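채용/모집 > 단기·참여자 모집

[침실 의류 정리 작업 참여자 모집]

2026년 8월 4일 | 작성 Rowena Cabrera (Baltance 운영팀)

Baltance에서 침실 환경 의류 정리 작업의 참여자를 모집합니다. 작업은 침대 위에서 티셔츠 등 부드러운 의류를 펴고, 개고, 옮겨 놓는 동작으로 구성됩니다. 작업 공간은 일반 가정 침실과 같은 규격이며, 회차에 따라 시트를 씌운 침대와 매트리스만 있는 침대를 모두 사용합니다.

1. 모집 개요
- 모집 인원: 3명
- 총 작업량: 1인당 의류 정리 105회
- 계약 형태: 단기 위탁
- 근무지: Prothero 관 내 침실형 작업실
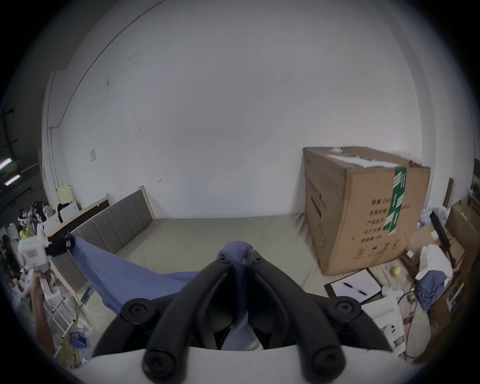 2. 담당 업무
- 양손으로 천을 잡고 매트리스 위로 옮기기
- 구겨진 의류의 밑단과 소매 정돈
- 지정 순서에 따른 개기 및 적재
- 회차별 작업표 기록(Dendex 양식)

3. 자격 요건
- 만 19세 이상, 양손 사용에 제약이 없는 분
- 서서 허리를 숙이는 작업을 반복할 수 있는 분
- 작업표를 한국어로 기록할 수 있는 분
- 의류 매장, 세탁소, 숙박업 객실 정비 경력자 우대

4. 작업 기준
밑단의 양쪽 모서리를 잡고 몸판을 먼저 편 뒤 소매를 정리합니다. 몸판의 큰 주름을 편 다음 접기 단계로 넘어갑니다. 접는 폭은 작업표의 품목별 수치를 따르며, 기준을 벗어난 회차는 다시 수행합니다.

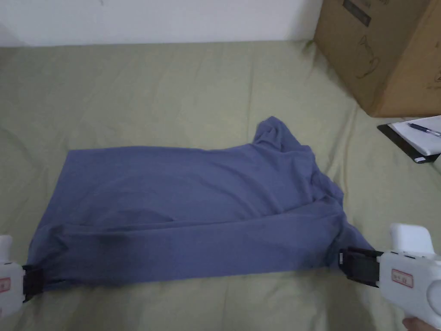

▲ 올리브그린색 시트 위에서 반팔 티셔츠 밑단 쪽을 양쪽에서 잡은 모습

5. 지원 방법
지원서에 성명, 연락처, 관련 경력, 참여 가능 시간대를 기재하여 공고번호 3384로 접수합니다. 7월 모집분 지원자도 다시 지원할 수 있습니다. 서류 확인 후 짧은 실기를 진행하며, 결과는 개별 통보합니다. 실기 담당자는 Zhiqiang Ye입니다.

댓글 3 | 공유 105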